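January
Lauri Savolainen
Print this page | E-mail this page

Workshop notebook: dust extraction, bench saw and bandsaw line

Work resumed on the extraction line following the winter closure. The purpose of the present entry is to record the condition of the ducting, the readings taken before and after cleaning, and the parts now on order. Colleagues are asked to read the section on the Gorkus filters before using the bandsaw.

1. Condition on reopening

The main duct was opened at the elbow behind the bench saw. A considerable quantity of fine oak dust had settled along the bottom of the horizontal run, together with two offcuts which should not have passed the floor sweep. The grille on the sweep has lost a bar. A replacement has been cut from scrap and will be fitted once the paint has hardened.

The flexible hose to the bandsaw is split near the lower clamp. The split had been taped at some earlier date and the tape has lifted. It is not recorded in this notebook who carried out that repair or when, and I would remind all users that repairs of any kind are to be entered here on the day they are made.

2. Pressure readings

Static pressure across the filter was taken with the blast gates set as for normal work — bench saw open, all others closed. The reading before cleaning was 399 pascals. After the bags had been shaken down and the drum emptied, it fell to 135. The gauge was zeroed before each reading.

The second figure is satisfactory. The first is not, and it suggests that the bags were left unshaken for a good part of the autumn. The shake-down handle is stiff and requires two hands, but it can be worked by one person.

3. Gorkus filters

The replacement bags supplied by Gorkus are slightly longer in the skirt than the old pattern. When fitted as received, the lower edge folds inwards and obstructs the mouth of the drum. Georgiou advised by telephone that the skirt may be turned up once and held under the band, provided the fold lies flat all the way round. This was done on the left-hand bag only. The right-hand bag is still of the old pattern and will be changed when the next delivery arrives.

Until both bags match, the bandsaw is not to be used for MDF.

4. Stop and start controls

The controls on the extractor are at present reached by leaning across the outfeed table, an arrangement which has been noted as unsatisfactory in earlier entries. It is proposed to bring them forward to the post beside the saw, at elbow height. Flokari has quoted for the cable and conduit. The stop control will be red and the start control green, with the two kept well apart. The green switch is in the blue tray on the white table. 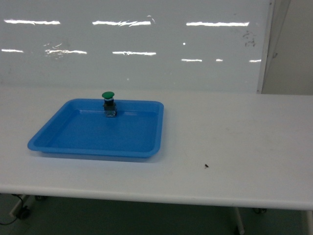

5. Parts and orders

Hose for the bandsaw, with 2 clamps — ordered from Grista, delivery expected before the end of the month.
Gorkus bag, new pattern — on order.
Foil tape — in stock, top drawer.
Drum gasket — worn but serviceable. To be looked at again when the bag is changed.

6. Outstanding

The gate on the planer branch does not close fully. Dust has packed into the slide and the corners need to be relieved with a file. The earth wire on the plastic section of duct should be tested for continuity from end to end; I had time to check only as far as the second hanger.

Sweepings from the duct have been bagged separately, as they contain walnut and must not go for animal bedding.

Print this page | E-mail this page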